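Tempo de leitura: 3 minutos

Junho chegou e eu finalmente ataquei a pilha de roupa que estava parada desde a mudança de estação. Que alegria! Adoro esse momento em que a gente redescobre peças que nem lembrava que tinha - e este ano teve uma que me ganhou de vez.

É preta, de elástico bem franzido na cintura, e tem um cordão trançado com contas e pontas desfiadas que eu acho a coisa mais linda do mundo. E os ursinhos, gente, os ursinhos!

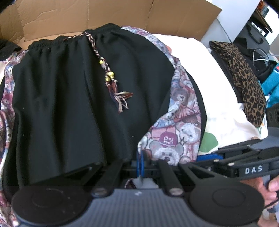
Cordão trançado, contas douradas e ursinhos para todo lado

Meu jeito de dobrar é simples: estico tudo na cama, aliso com a mão do meio para fora e ajeito o cordão por dentro, para as contas não engancharem em nada. As peças pretas eu deixo por último, junto com o rolinho tira-fiapos (preto pega tudo, né?).

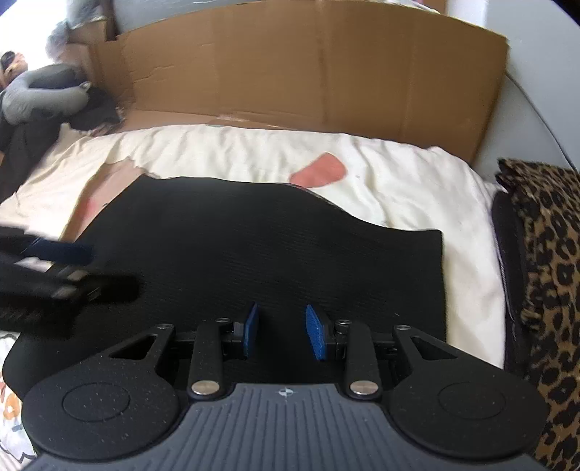 Depois de lisinho, dobro em 3 e guardo em pé na gaveta. Assim enxergo cada peça sem desmontar a pilha inteira! No próximo post mostro a prateleira das blusas de frio, que ainda está um caos.

© Blog Daridby - Todos os direitos reservados | Contato | Voltar ao topo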